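# About Ondero

Hi, I'm Saoirse Scanlon, and I run Ondero, a small language school above a bike shop. We teach grown-ups to speak Irish, Finnish and Persian, which is an odd mix, I know! It happened because those were the languages spoken by the people I was having dinner with when I got fed up with my office job.

We opened in October with one room, a kettle and a class of beginners who mostly wanted to talk to their in-laws. We have 2 rooms now (same kettle).

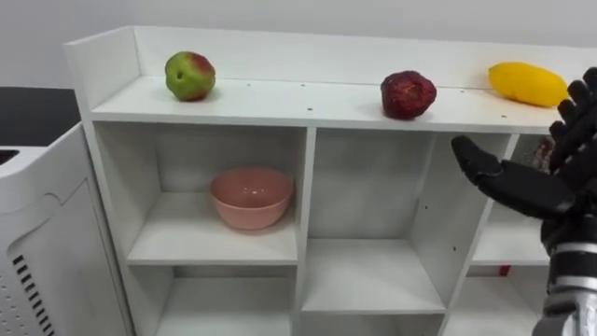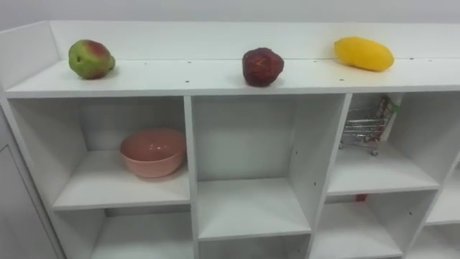 **Do I need to know any grammar before I start?**

None at all. Beginners start with greetings, names and ordering a coffee, and the grammar creeps in around week four, when you've got enough sentences in your head for it to hang on to. If you loved grammar at school, tell your teacher and they'll happily give you more than you asked for.

## Who teaches what

Jarlath Mac Carthaigh has the Irish classes. He grew up speaking it at home and came to teaching after years of driving a delivery van, and he still does a lot of his lesson planning out loud in the car. His evening group reads short stories together, very slowly, with a lot of arguing about what the last line means.

Finnish is Esko Partanen. People are scared of Finnish because somebody once showed them a chart of the cases. Esko doesn't show you the chart until spring. You'll spend your first weeks with him asking where things are and telling him what you ate, and by the time the chart comes out you've been using half of it already.

Mahnaz Ansari teaches Persian, both speaking and reading. The script takes most people a few weeks and she's very patient about it. She also runs our poetry hour, open to anybody, with the poems read in Persian first and then in English.

And then Ashraful Weerakoon answers the phone, sets the timetable and fixes the booking page when I break it. If you've had an email from us that was clear and polite and arrived on time, that was him.

## How classes work

A course is 22 lessons. Evening classes start at 6:30 and the daytime ones at 10, and we keep the groups small enough that you'll have to talk every single time, sorry! You can miss a lesson and catch up with another group in the same week if there's a chair free.

We don't give tests. We tried one, in the first year, and everybody got so nervous that they forgot words they'd been using for months. Now each course finishes with a supper where you stick to your new language until the dessert comes out.

Books are included. We also have a lending collection called Wornenar (long story, a misspelling on a cardboard box) and you can borrow from it for as long as you're enrolled.

## Coming to see us

You can sit in on a first lesson for free, in any language, before you decide. Call and ask for Ashraful, or just come up the stairs a bit before class starts. The street door sticks, so give it a good push.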